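List: Plemar Woodworkers, general
Subject: Re: Finish for a table that gets daily use
Date: November 28, 2025

Answering the finish question from the last digest, with my own results from the shop tables at Forkach. Renders of the table top first.

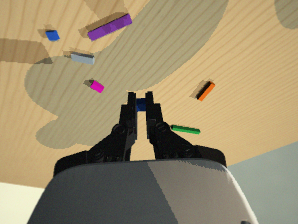
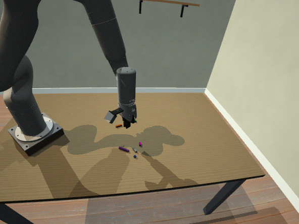
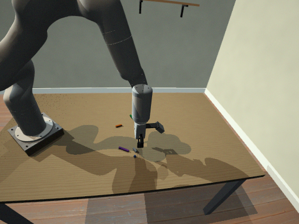
The table, close up and from farther back. Light wood, warm tone.

> I have a maple top, sanded to 220, and I can't decide between
> hardwax oil and a water-based poly. It will be a kitchen table
> with kids. I don't want it to turn orange. Also, how long do I
> have to wait before we can eat on it? My brother-in-law says a
> month and I don't have a month.

You don't need a month for either one. We put water-based poly on two tops last winter and used them lightly after 4 days. Full cure takes longer, so keep hot dishes and wet cloths off until then. Hardwax oil was dry to the touch overnight but marked easily for the first couple of weeks.

On color, water-based poly stays the closest to bare wood. Oil will warm it up. On maple I would call the change small, and on ash or pine you will notice it more. Do a test board from the same stock and sand it the same way as the top. A scrap with mill marks still on it will come out darker and tell you nothing.

Stop at 220 for poly. For the oil I went back to 150, which the can recommended, and it took the finish more evenly. Raise the grain first with a damp rag if you go water-based. Let it dry, knock it back by hand with worn 320, vacuum, then start coating. Three coats on the top, two underneath. Don't skip the underside. We did on one of the Forkach tops and it cupped enough to rock a coffee mug.

For kids I would still pick the oil. Poly is tougher, but when it does get scratched you end up sanding the whole top. With oil you can rub out one spot and recoat it in the evening. Water rings came out of ours with a gray pad and a little fresh oil.

Cost came out close. The oil was more per can, but 11 ounces did the whole top with some left over. Lay used oil rags out flat outside to dry, or put them in a can of water with a lid. Don't ball them up in the trash.

The Imley store has the small cans again. Yang had the better price on pads when I looked, and they told me they expect more 320 in December.

> Does anyone still have the old handout on breadboard ends?

It is in the archive, message 743. The drawing has the slots too short for a 40 inch wide top, so lengthen the outer ones.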